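Interim progress report: tool return and tidying with two arms

Period covered: April to August
Report date: Monday, August 12, 2019
Prepared by the Brindham project group for the Taltska Fund

1. Where we are

The work funded under this grant asks whether a two-armed robot can learn to put hand tools back in their places on a board from recorded demonstrations alone, without a hand-written plan for each tool. At the last report we had the bench built and the recording software running, but very little data. We now have 3,369 recorded demonstrations, of which 1,199 passed our checks and have been used for training. The rest are kept but marked as unsuitable, mostly for clock errors between the cameras and the arm joints.

That rejection rate is higher than we planned for. Nearly all of the loss comes from the first part of the period. The clock fault was found in the logging computer and put right, and recordings made since then have mostly been usable.

2. The task

Each run begins with some tools on the board and some on the table. The robot has to pick up what is out and return it. Some tools go on hooks and others stand in a cup fixed to the board, and these two kinds of placing have turned out to be quite different problems. A cup forgives a small error in position but needs the tool turned upright first. A hook needs very little turning but the handle has to meet the wire within a few millimetres.

We vary the starting layout by hand between runs. Early on we let the operators choose the layouts freely, and they drifted towards the easy ones, with tools well apart and handles facing the robot. Layouts now come from a printed list drawn up by the Elham group, who don't take part in the recording.
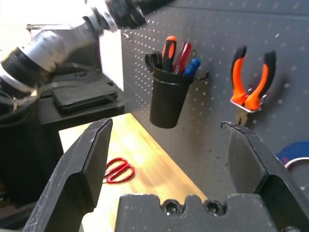

The wrist cameras were added to the plan at the request of the review panel, and they have earned their cost. A policy trained on the head view alone could get the gripper close to a tool but often closed it too early. With the wrist views included, early closing fell to a level where it is no longer the main cause of failed grasps. The price is a larger model and slower training. One full training run now takes 4 days on our own machine, compared with 2 before.

3. Method

The policy takes the camera views and the joint positions and predicts a short stretch of arm movement, which is carried out in part before the next prediction is made. We tried several lengths for this stretch. Short ones made the arms hesitate near the board. Long ones were smooth but slow to correct when a tool shifted in the fingers. We have settled on a middle value for all tools and don't intend to tune it further in this grant.

We also compared training one policy for all tools with training a separate one for each. The single policy did slightly worse on scissors and clearly better on screwdrivers. We think the screwdrivers gain from being alike in shape, so that what is learned on one carries over to the next. The scissors have no such relative in the set – we may add a second hooked tool with loops to test this.
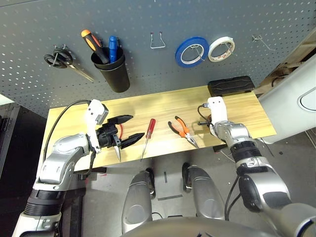
Pliers remain the weakest case. They can be lifted in many ways, and only a few of those grasps allow the handles to be hung up afterwards. The policy tends to copy whichever grasp was nearest in the demonstrations, without regard to what must follow. Passing the tool from one arm to the other would solve it in principle, but we have few recordings of a handover and the operators find it tiring to perform.

4. Problems and changes to plan

The bench at Brandão is not yet ready. The board there was put up at a different height from ours and has had to be moved. The comparison between the two sites will therefore start late, and we ask that it be shifted into the next reporting period. No extra money is needed for this.

Lighting has been a smaller trouble. Strong daylight on the table washes out the wrist views at certain times of day, and grasps on shiny metal suffer. We have decided to keep these recordings in the training set and to note the light level with each one.

5. Next period

Record handovers, with pliers first. Shorter sessions for the operators, with a break between blocks.
Repeat the single-policy comparison with the extra looped tool, if bought.
Begin recording at Brandão once the board is level and the cameras have been checked.
Send the checked recordings to the Elham group so that they can repeat our training independently.

Spending is in line with the agreed budget apart from storage, where we have used the full allowance early. A separate note on this has been sent to the grants office.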